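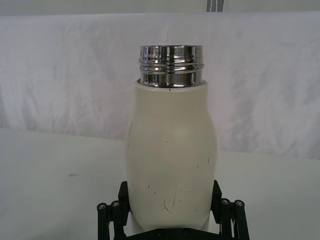 Drerthorpe Two-Arm Teaching Kit

I've been selling the Drerthorpe for a while now and it's still the kit I grab first when I want to show an arm something new. You hold the 2 leader handles, the 2 follower arms copy your hands, and everything you do gets saved as a demo you can train on later. No code while you're teaching, just you and a bottle and a cup and (in my case) a towel close by!

Pouring is the task I'd start with. It's all wrist, and you'll feel right away whether your tilt is too quick. The Sakholm handles have a light spring in the trigger so your fingers don't get tired holding a grip shut, and I really love them for slow stuff like this. 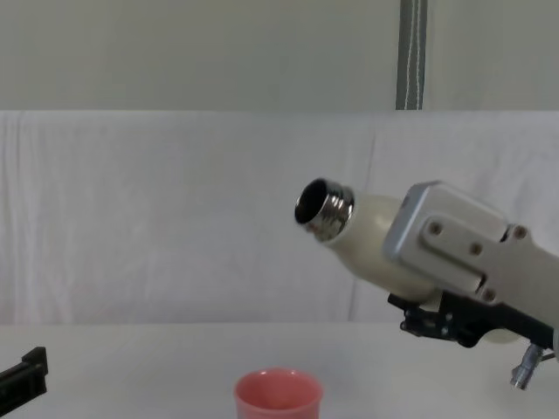

Do I have to use both arms for every demo?

You can park either one. Leave its handle in the cradle and that arm stays put while you teach with the other, and the recorder still saves both so your files all match.

What you get: both follower arms with grippers, both Sakholm handles, a wrist camera for each arm, table clamps, cables, and the Abugri recorder software with 5 seats. Bring your own table and computer. I hang a plain white cloth behind mine, cheap and easy. 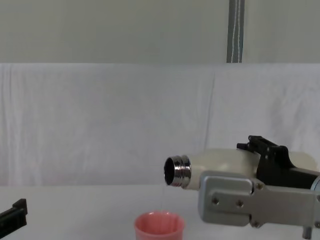 Pouring into a pink cup with the right arm, Drerthorpe kit.

Price is $2410 plus shipping from Nesville. The May batch is gone, next one ships 20th July. If you already own the older handles, write me before you order, they need a different cable and I'd rather just swap it in the box for you.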